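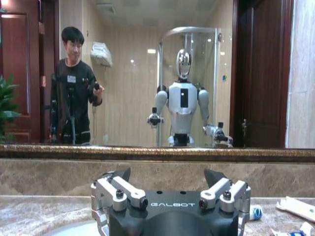 *Vanity station, Vorkura open day.*

# Vorkura open day notes

Print | E-mail

Notes and wrist camera clips from the Sunday session at Hillano. The flyer promised a robot that "tidies your bathroom." I'd read that with care. 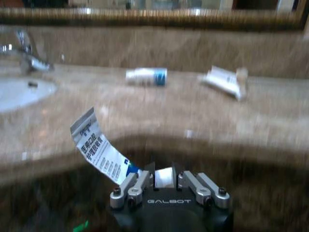

A reader wrote back that slow is fine if it does the job while she's at work. Fair enough, but I'd want to see it with no operator first.

## Contents

275 clips, 30 seconds each at most. No success labels, so please don't quote a success rate.

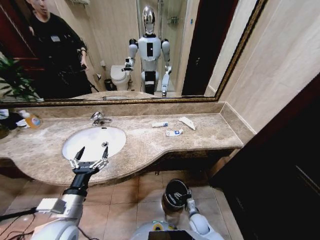 My main gripe is the layout. One marble counter is a narrow test, even with the second arm busy holding a dark container down near the floor. Try it in my place.

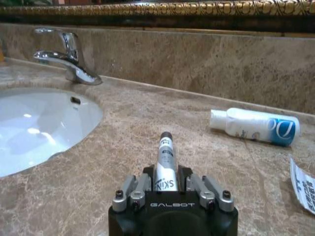

*Silver tube held upright, wrist view.*

Licence: ask Khoury.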